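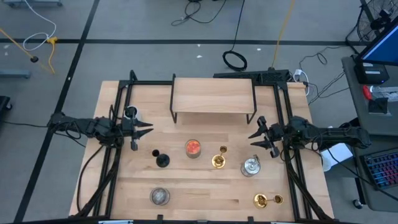 Caring for a Wooden Butcher-Block Table Top

This guidance applies to oiled wooden table tops in shared rooms at Onamley. It should be read by all staff and room users before any cleaning or re-oiling is carried out. It does not apply to varnished or painted furniture.

Daily care

Remove all cups, glasses, candlesticks and small shelves from the surface. Lift each item clear of the wood; metal feet and bases will scratch if dragged. Wipe the top with a soft cloth wrung out in warm water, working along the length of the planks, and dry it at once with a second cloth. Spilt drinks, wax and coloured liquids should be dealt with immediately. Do not use bleach, scouring pads or furniture spray.

Removing marks

Allow wax to harden, then lift it with a plastic scraper held flat. Pale rings left by mugs can often be reduced by rubbing gently with fine abrasive paper along the grain. Dust must be wiped away before oil is applied.

Re-oiling

Tops are re-oiled each August, and at other times if the wood looks dull or feels rough.

1. Clear the table and clean it as described above. Leave it to dry overnight.
2. Pour 50 ml of food-safe mineral oil on to a lint-free cloth, a little at a time.
3. Spread the oil thinly and evenly, including the edges.
4. Wait 2 hours, then wipe off any oil remaining on the surface.
5. Apply a second coat in the same way if dry patches show.

Leave the top uncovered overnight before replacing any items. Oily cloths can catch fire if left in a heap. Lay them out flat in the open air until dry before disposal.

Deep scratches, splits or loose planks should be reported to Gerrit Segers. Repairs must not be attempted by room users.

Last revised: September 21, 2019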